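흰색에 대하여

우리 집 부엌 벽을 다시 칠하자는 말은 어머니가 먼저 꺼냈다. 정확히는 말을 꺼낸 것이 아니라, 저녁을 드시다가 숟가락을 내려놓고 벽을 한참 바라보셨다. 우리 집에서 그것은 결재가 끝났다는 뜻이다.

"누렇다."

"원래 저 색 아니었어요?"

"원래는 흰색이었지."

나는 이 집에서 스무 해 넘게 밥을 먹었지만 부엌 벽이 흰색이었던 적이 있다는 이야기는 처음 들었다. 아버지도 처음 듣는 얼굴이었는데, 아버지는 그 벽을 직접 칠한 사람이다.

다음 날 나는 페인트 가게에 갔다. 로셀이라는 가게로, 버스 종점 맞은편에 있고 간판의 글자가 다 벗겨져서 아는 사람만 들어간다. 페인트 가게가 자기 간판을 안 칠한다는 점이 마음에 걸렸지만 다른 가게는 버스를 두 번 갈아타야 했다.

주인은 돋보기를 이마에 올린 채 돋보기를 찾고 있었다.

"흰색 주세요."

주인이 돋보기 찾기를 그만두고 나를 보았다. 불쌍하다는 눈이었다. 그러고는 계산대 밑에서 두꺼운 색상표를 꺼내 내 앞에 펼쳤다. 첫 장부터 흰색이었다. 다음 장도 흰색이었고, 그다음 장에 이르러서야 회색인가 싶은 것이 나왔는데 주인이 손가락으로 짚으며 그것도 흰색이라고 했다.

"442번이 제일 많이 나가요."

"무슨 색인데요?"

"흰색이지."

색 이름은 '이른 아침의 소금'이었다. 그 옆은 '식은 우유', 그 아래는 '고요한 접시'였다. 누군가 월급을 받고 이런 이름을 짓는다고 생각하니 내가 다니는 회사도 그렇게 나쁘지는 않은 것 같았다. 나는 호넥스라는 회사에서 사무용 의자 설명서를 쓴다. 내가 쓴 문장 가운데 가장 시적인 것은 '앉기 전에 나사를 조이십시오'이다.

색상표를 빌려 집에 돌아오자 가족회의가 열렸다. 어머니는 '식은 우유'가 비위에 거슬린다고 했다. 아버지는 '고요한 접시'가 좋다고 했는데, 왜 좋으냐고 묻자 대답을 못 하고 물을 마시러 갔다. 동생은 방에서 나오지도 않고 검은색으로 하자고 소리쳤다. 동생은 무엇이든 검은색으로 하자고 하는 나이를 십 년째 지나고 있다.

"1188번은 어떠냐."

어머니가 물었다. 이름은 '할머니의 편지'였다.

"그건 누렇잖아요."

"누가 누렇대. 따뜻한 거지."

나는 조각을 떼어 벽에 대 보았다. 벽과 조각이 구별되지 않았다. 한참을 더듬은 뒤에야 조각의 모서리를 찾아 떼어 낼 수 있었다. 온 식구가 그것을 보았고, 아무도 말을 하지 않았다. 어머니는 설거지를 시작하셨다. 어머니가 회의 도중에 설거지를 시작하는 것은 정회를 선포한다는 뜻이다.

회의는 사월까지 이어졌다. 그동안 고모가 전화로 의견을 냈고, 옆집이 반찬을 들고 와서 의견을 냈으며, 보일러를 고치러 온 기사도 신발을 신다 말고 의견을 냈다. 기사는 벽보다 천장이 문제라고 했다. 다들 고개를 들어 천장을 보았다. 그 뒤로 며칠 동안 우리는 천장을 보며 밥을 먹었고, 아버지는 국을 두 번 흘렸다.

나는 나대로 공부를 했다. 니가투라는 인테리어 잡지를 도서관에서 빌려다 읽었는데, 거기에는 흰색을 고를 때 먼저 자기 자신이 누구인지 물어보라고 쓰여 있었다. 점심시간에 회사 옥상에서 물어보았다. 나는 의자 설명서를 쓰는 사람이었다. 그것이 벽 색깔과 무슨 관계가 있는지는 다음 호에 나올지도 몰랐다. 다음 호는 대출 중이었다.

결국 결정을 내린 것은 로셀의 주인이었다. 색상표를 돌려 달라는 전화가 왔다. 빌려 간 지 30일이 넘었고, 그 사이에 손님들이 기억에 의존해서 흰색을 고르고 있다고 했다. 수화기 너머로 누군가 "그거보다 조금 덜 흰 거"라고 말하는 소리가 들렸다.

어머니가 전화를 바꿔 받으셨다.

"제일 많이 나가는 걸로 주세요."

그렇게 해서 우리 부엌은 이른 아침의 소금이 되기로 했다.

칠은 아버지와 내가 맡았다. 통에는 일라뭄이라는 상표가 찍혀 있었고, 뒷면에는 작은 글씨로 주의 사항이 적혀 있었다. 직업이 직업인지라 나는 끝까지 읽었다. '충분히 저은 후 얇게 바르십시오.' 군더더기가 없는 문장이었다. 얼굴도 모르는 사람에게 질투를 느낀 것은 오랜만이었다. 아버지는 읽지 않고 젓지 않고 두껍게 발랐다.

"아버지, 얇게 바르래요."

"누가."

"통이요."

"통이 칠해 봤대?"

나는 대꾸하지 못했다. 돌이켜 보면 나도 내가 설명서를 쓴 의자에 앉아 본 적이 거의 없다.

냉장고 뒤를 칠하려고 냉장고를 끌어냈을 때였다. 냉장고에 가려 있던 벽이 드러났다. 기름때도 볕도 닿지 않은 자리였다. 아버지가 붓을 든 채 가만히 서 있었고, 어머니가 와서 그 옆에 섰고, 동생까지 방에서 나왔다.

그 벽은 연두색이었다.

누가 보아도 연두색이었다. 식은 우유도 고요한 접시도 아니었고, 색상표로 치면 맨 뒤의, 우리가 한 번도 펼치지 않은 쪽에 있을 색이었다.

"흰색이었다면서요."

내가 말했다. 어머니는 벽을 보고, 아버지를 보고, 다시 벽을 보셨다.

"당신이 칠했잖아요."

"당신이 고르라고 해서 골랐지."

"내가 연두색을 골랐다고?"

"흰색을 사 오라고 했지."

아버지의 목소리가 조금씩 작아졌다. 그날 가게에 흰색이 너무 많았다는 것이다. 이것도 흰색이고 저것도 흰색이라는데 어느 것을 들고 가도 틀릴 것 같아서, 차라리 아무도 흰색이라고 하지 않는 것을 샀다고 했다. 그러면 적어도 잘못 고른 흰색은 아니니까. 그리고 첫날 저녁 어머니는 아무 말씀도 안 하셨고, 아버지는 그것을 통과로 받아들였다.

"나는 당신이 하도 자신 있게 칠하길래, 저게 마르면 하얘지는 건 줄 알았어요."

어머니가 말했다.

"그래서 마를 때까지 기다렸지."

동생이 방으로 들어가며 그러니까 검은색으로 했어야 했다고 말했다. 이번에는 반박하기가 쉽지 않았다.

우리는 냉장고 뒤를 칠하지 않고 냉장고를 도로 밀어 넣었다. 왜 그랬는지는 서로 묻지 않았다. 아버지가 왼쪽을 밀고 내가 오른쪽을 밀었으며, 어머니는 바닥이 긁힌다고 하셨다.

저녁에는 창문을 다 열어 놓고 국수를 먹었다. 페인트 냄새 때문에 국물에서도 이른 아침의 소금 맛이 났다. 어머니가 젓가락을 내려놓고 새로 칠한 벽을 한참 바라보셨다. 나와 아버지는 씹는 것을 멈추었다.

"좀 푸르지 않니?"

아버지가 물을 마시러 갔다.

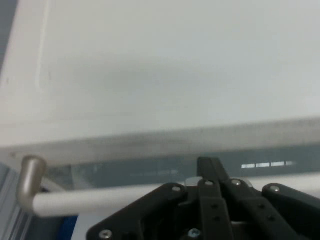 흰색, 그리고 그 가장자리의 회색.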